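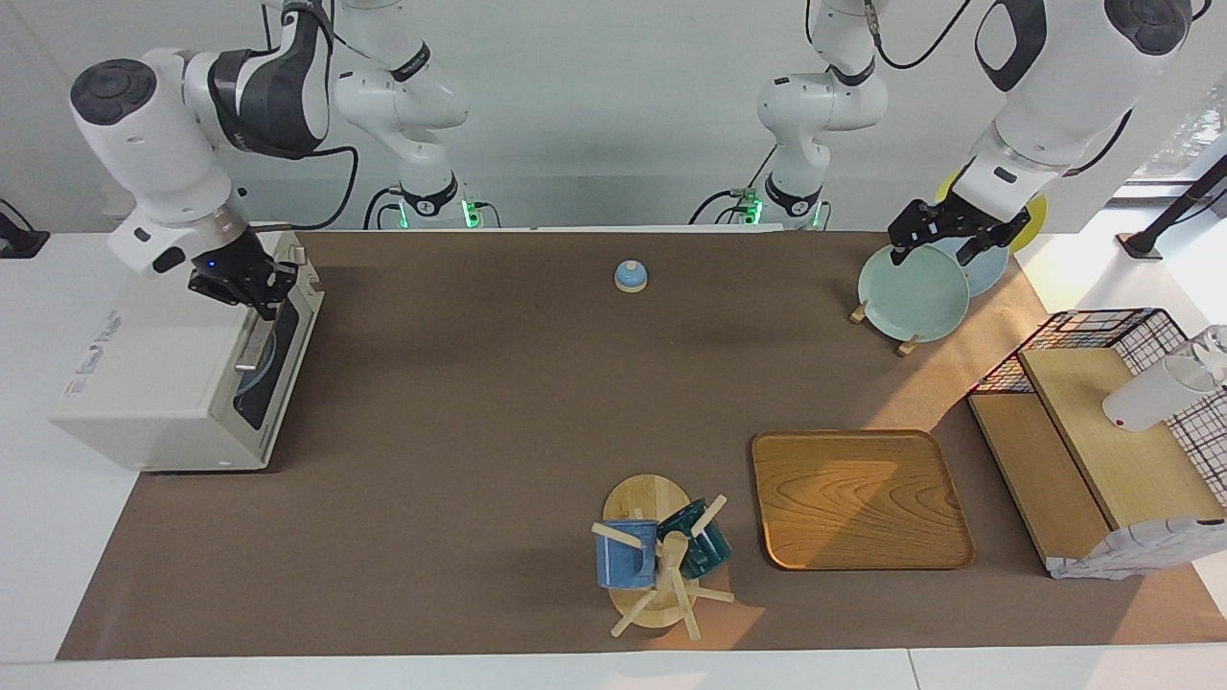 Let the Robotics Club Do Dishes

By Lindiwe Venter
Print this page | E-mail this article

Parents keep asking why our club dropped the October competition for kitchen chores. I think it was the right call. A green plate held against the pegs of a rack is harder than it looks -- the two arms have to be told everything. Students who once tuned a launcher for months now argue over how to grip a rim, and they write down what went wrong. The entry fee was $400. I would spend it on more plates.

Related items
Club hours move to Room 30
Letters: Bring back the competition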